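Le linge des autres

Dernière mise à jour : 6 septembre 2018

À Sevenport, la pension Umali compte 24 lits et change ses draps tous les matins où il y a un départ. Ottilie Auer y travaille depuis l'ouverture. Elle a appris le métier dans un hôtel de Dundgate, à une époque où l'on repassait encore les taies une par une.

Le coton reste la règle dans les petits établissements. Il supporte les lavages à haute température, il se raccommode, et les clients le réclament. Un drap de bonne qualité tient 200 lavages, parfois davantage si l'on évite le chlore. Ensuite la trame s'éclaircit au milieu, là où le corps repose, et il faut choisir : retailler en taies ou mettre aux chiffons. 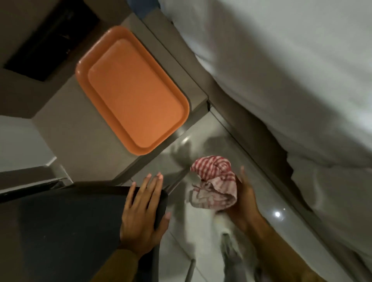

Le lin revient pourtant, par petites quantités. Harish Bhatt, qui fournit plusieurs maisons de la côte, en vend surtout depuis mars. Il coûte plus cher à l'achat et se froisse dès la première nuit, ce qui a longtemps découragé les hôteliers. « On me demandait un lit sans un pli, raconte-t-il. Aujourd'hui on me demande un lit où l'on dort bien. »

Reste la question du séchage. La pension possède 2 séchoirs, mais Ottilie Auer préfère la corde quand le vent vient de terre — le vent de mer laisse du sel dans les fibres. L'hiver, elle s'en passe rarement.

Sa collègue Analyn Dagdag tient le cahier des stocks. Chaque paire y porte une date d'achat et une lettre pour l'étage. Les plus anciennes, marquées d'un fil rouge à l'ourlet, servent encore dans les chambres du haut.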